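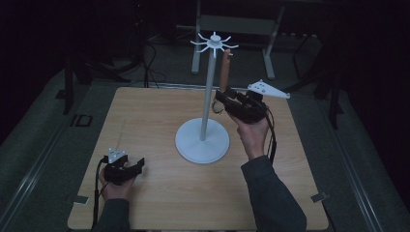 Mug tree task, hand-held grippers. Right gripper holding the rod near the pole, left one open and low over the table.

October, morning

Picking up from where I left the replay problem. Short version for Craig, who asked: the recordings are fine, the alignment between the two grippers isn't, and the fault is in our code and not in the hardware. Longer version below so I don't have to work it out again.

Background, as it stands today. The recorder (Rudasik) writes three streams per episode: head camera, left gripper, right gripper. Each gripper stream carries a pose and a jaw opening. The converter (Brelley) takes these, puts them on one clock, resamples, and writes the training file. The replay tool reads the training file and draws both grippers in the head camera view so we can check them by eye. On the mug tree episodes the right gripper drawn in replay trails the one in the video whenever it moves fast, and the left one doesn't. When everything is still they both sit where they should. That was the clue I ought to have followed first. I spent most of yesterday on the extrinsics instead.

Things I ruled out yesterday, so they're written down:

Extrinsics. Re-ran the calibration for both grippers, compared with the stored values. No difference that matters. If it were an offset in the mounting it would show when the hand is still, and it doesn't.

Pose tracker drift. Would grow over an episode. The error is the same at the start and the end.

Dropped frames in the head camera. Checked the frame counter over the whole batch, no gaps.

Jaw opening. Drawn jaws close on the rod late by the same amount as the pose, so pose and jaw agree with each other. Whatever is wrong is applied to the whole right stream.

10.20

Wrote a small script to find the lag between streams directly. Take the speed of the gripper from its own pose, take the speed of the gripper as seen in the head camera (the tag-free tracker Gregor wrote for Crichton is good enough for this), slide one against the other and keep the shift with the best match. Left comes out at 5 ms. Right comes out at 105 ms. Very stable from one episode to the next, apart from a couple where the right hand hardly moves and the match is too flat to mean anything. I've made the script refuse to give an answer in that case. It used to return zero, which looks like good news.

5 ms is below one camera frame and I don't care about it. 105 is a lot. At the speed people bring the rod up to the hooks it puts the drawn gripper well off the real one, and a policy trained on that will learn to close its jaws at the wrong moment.

11.05

Found it. Brelley has a per-device latency table. The left entry was updated when we changed the serial reader; the right entry was not, because the right gripper was still listed under its old name and the lookup fell through to the default. The default is from the previous reader, which buffered. So we subtract a delay that no longer exists, and the right stream gets moved the wrong way.

Two things wrong here and they need separate fixes:

The stale name. Easy, done, one line.

The silent default. A device that isn't in the table should stop the conversion. I've changed it to raise an error with the device name and the path of the table. Gregor may complain as his bench setup has devices that were never in there, but he can add them, it takes a minute.

11.40

Gregor did complain. Agreed on a flag for bench use that lets the default through and writes a warning into the file header, so the training loader can see it and refuse the file. I'd rather not have the flag but he needs to convert things while he is still soldering them, fair enough.

12.15

Reconverted the mug tree batch with the fix. 368 episodes. Lag script on the output: right is now down with the left, no episode above one frame. Watched a handful in replay, including the one where the rod is brought up beside the pole with the left gripper waiting low and open. Right overlay sits on the gripper through the lift. Good.

Kept the old files under a suffix and didn't delete them. Craig wants to train on both and see how much the shift costs. I'd expect the old set to do badly at the last part, near the hooks, and not much worse on the approach. Writing that down before he runs it.

13.50

After lunch, the planner side.

The reason we want this task at all is the approach direction. The stand has hooks all the way round the top, eight of them, and they're all the same. From the planner's point of view there are eight goals and it doesn't matter which. In the first version of Vamano we gave it one goal, the hook nearest the gripper at the start of the episode. It then swapped goal halfway when the gripper moved and another hook became nearest. You get a wobble in the path at each swap and sometimes it goes back and forth between two neighbours without getting closer to either.

Tried today:

a) Fix the goal at the start and never change it. No wobble. Fails when the other arm gets in the way, as it won't give up on its hook.

b) Keep the nearest rule but only swap if the new hook is better by a margin. Works in simulation. The margin has to be set by hand, and the value that suits a slow approach is wrong for a fast one.

c) Cost over all the hooks at once, soft minimum, with the temperature going down as the gripper gets near. Smooth path, settles on one hook by itself, and if the left arm is put in the way early enough it picks another. Slower to compute by a factor of 2, still inside the control period with room to spare.

Going with (c). Left (b) in the code behind the config switch for the comparison.

One note on (c): the temperature schedule is in terms of distance to the hub at the top of the pole and not distance to the nearest hook. I tried the second and it makes its own little trap. When the gripper passes close under one hook on the way to another, the temperature drops too soon and it commits to the one it was only passing.

14.45

Collision model for the stand. The stand in the simulator is a cylinder for the pole, a disc for the base, and a flat disc at the top standing in for the whole set of hooks. The top disc is far too greedy. The real hooks curve upwards and there is space between them, and anyone doing it by hand goes straight into that space. The planner thinks it is solid and comes in from above every time. That explains why the planned paths look nothing like the recorded ones, which Craig noticed last week and I put down to the demonstrators being lazy. Sorry Craig.

Replaced the disc with short capsules, three per hook, following the curve. Dimensions taken off the stand with calipers. Planning time goes up a bit. Paths now come in from the side, between hooks, and look a lot more like the recordings. The held object was modelled as a point; it's now a capsule too, sticking up past the jaws, as that's how it tends to be held. With a point the planner was quite happy to swing the top end of the rod through a hook.

15.30

Ran the planner against the recorded starts: take the first gripper pose from each episode, plan to the hooks, compare with what the person did. Results are in the usual folder. Most of the planned paths end at the same hook as the person or the one next to it. The cases that differ are mainly ones where the person went round to a further hook for no reason I can find in the data. Might be how their wrist was turned. We don't model comfort, and for a robot arm we don't need to, but if we use these recordings to tune the cost weights it will get in. Talk to Gregor before doing any tuning.

16.10

Perception, short. White stand and white gripper plates. The segmentation puts part of the right plate in with the stand in a fair number of frames when the two overlap in the view. It doesn't hurt replay, but it does hurt the stand pose estimate, which jumps towards the gripper for a few frames and then back. Since the stand isn't supposed to move during an episode I've changed the estimate to a median over the first stretch, before the hand gets near, and then held fixed. If somebody knocks the stand we'll be wrong for the rest of the episode. Added a check at the end that compares first and last estimate and marks the episode if they differ. Proper answer is to mask out the grippers using their own poses, which we can do now that the right one is in time with the video. Before today that mask would have been in the wrong place, so perhaps just as well I hadn't started it.

Also the tabletop: light and plain enough that the depth is poor in the middle. Fitting the plane to the edges only gives a steadier height. Left as is, edges only.

16.50

To do:
Gripper mask from pose, then go back to a running stand estimate.
Unit test for the latency table with a missing device, a renamed device, and the bench flag.
Put the lag script into the nightly job so it runs on every new batch. Limit at one camera frame, mail to Craig and me.
Look through older batches for the old right-hand name. Anything converted after the serial reader change is suspect. Crichton data was done before, so should be all right, but run the script on it anyway.
Ask Gregor whether the device name can come from the firmware so we stop typing it in by hand.
Hook capsules: check against the second stand, I only measured one.

17.20

Gregor says yes to the name from firmware, next flash. Until then the table has both names in it, pointing at the same entry, with a comment. Pushed everything. Conversion of the older batches is running overnight on the big machine, log in my home folder. Please don't restart it.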